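Mirela Aguiar
OK so I've had the Justix hand kit on our arm for most of May and I have opinions, mostly happy ones. Thread, because I can't fit this in one post.

Mirela Aguiar
Background for anyone new: I run a small lab bench at Teixeira, where we try out grasping hardware before the bigger teams commit to it. Gidora makes the kit. We paid for ours, nobody sent it to me, and they haven't seen any of this.

Mirela Aguiar
What you get: the hand, an adapter ring for the wrist, one cable, and a software package that does grasp planning and recording. I had it bolted on and closing its fingers before lunch, and I'm slow with a hex key!

Mirela Aguiar
Setup docs are good until you reach the wrist calibration. Then there's one paragraph that sends you to a page that sends you back to the same paragraph. I lost an evening to that. Skip both and run the calibration script with the arm pointing straight down, fingers open.

Mirela Aguiar
The thing I love most is how it handles thin cups. Our old two-jaw gripper (a Plilach, very solid, still use it for boxes) would squash anything with a soft wall. With this one you set a force ceiling per finger and it holds to it really well. I ran 100 lifts on light plastic cups and got 4 drops, all with the cup too close to the edge of the reach.

Mirela Aguiar
Small round things are more of a mixed bag. Play food is my favorite test set because it's cheap, it's shiny and every piece is a different awkward shape. Peppers are fine, the lobes give the fingers somewhere to go. Strawberries roll. You get one good approach angle, and if the planner picks another one it just nudges the thing across the table like a cat.

Mirela Aguiar
The planner does let you lock the approach angle per object, and once I did that the strawberry went from embarrassing to pretty decent. I wish the setting weren't three menus down. (Gidora, if you're reading: put it next to the force slider, please!)

Mirela Aguiar
Recording is lovely. Press once, do the task, press again, and you get joint positions, finger forces and video lined up on one timeline. I used to do that lining up by hand with a script I wrote years ago and was scared to touch. Deleted it last week. Felt great.

Mirela Aguiar
Stuff I don't love, so this doesn't read like an ad:
The fingertips pick up dust and get slick, so wipe them every 40 grasps or so.
The fan in the control box whines.
Spare fingers only come as a full set, and I only ever wear out the thumb.

Mirela Aguiar
Price is $3,000 for the kit, arm not included. That's real money for a small group. If you only move boxes, stay with two jaws and spend it on something else. If you handle mixed objects all day I think it's worth it, and I'd buy it again.

Mirela Aguiar
Next up is cup first, then food, in one run without resetting anything. Same settings the whole way through, which is where I expect the force ceiling to get interesting. I'll post numbers when I have them, good or bad.

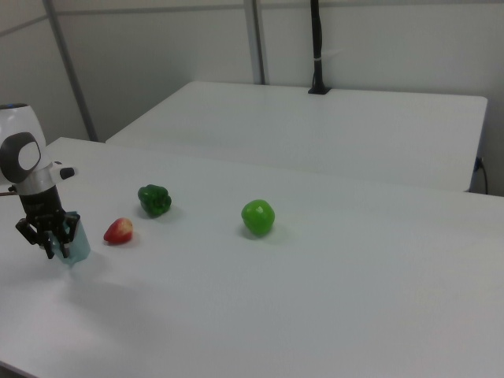
Nayara Leite
Did you try a different force ceiling on the thumb than on the other fingers? We have the same kit and dropping the thumb a notch helped a lot with soft cups. It also seems to wear slower that way, so you might get more out of each set.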